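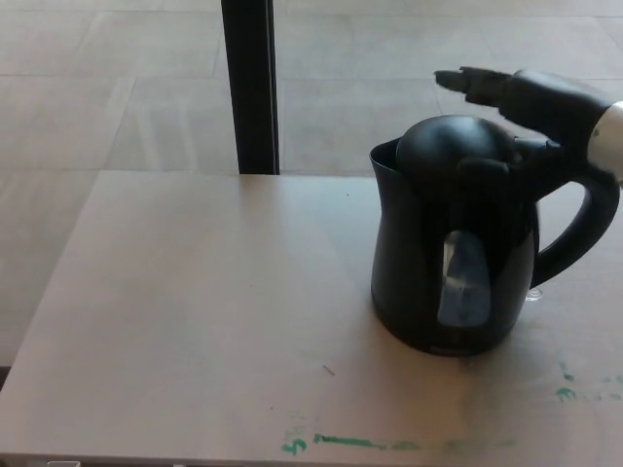 *1 min read · asked in Kitchen & Small Appliances*

## Black kettle, chalky water window — can I save it?

**Duyên Mạch**

Hello all! I've had my black electric kettle on the craft table for ages and I'm very fond of it. The trouble is the little water window on the front. It's gone a dull colour and I can't read the level properly any more, so I end up boiling far too much for one cup. Our water's quite hard here. Is it scale, or has the plastic had it?

**Dilani Weerasinghe**

Most likely scale, love. Mix 200 mL of white vinegar with enough water to cover the window, bring it to the boil, switch off at the wall and leave it for an hour or so. Then tip it out and boil two lots of fresh water before you make tea — I skipped that once and regretted it. My old Britholm came up beautifully, though it did need a second go. If the window's still cloudy after that, it's probably the plastic.

**Kolthorpe57**

citric acid, doesn't stink the house out. don't scrub the window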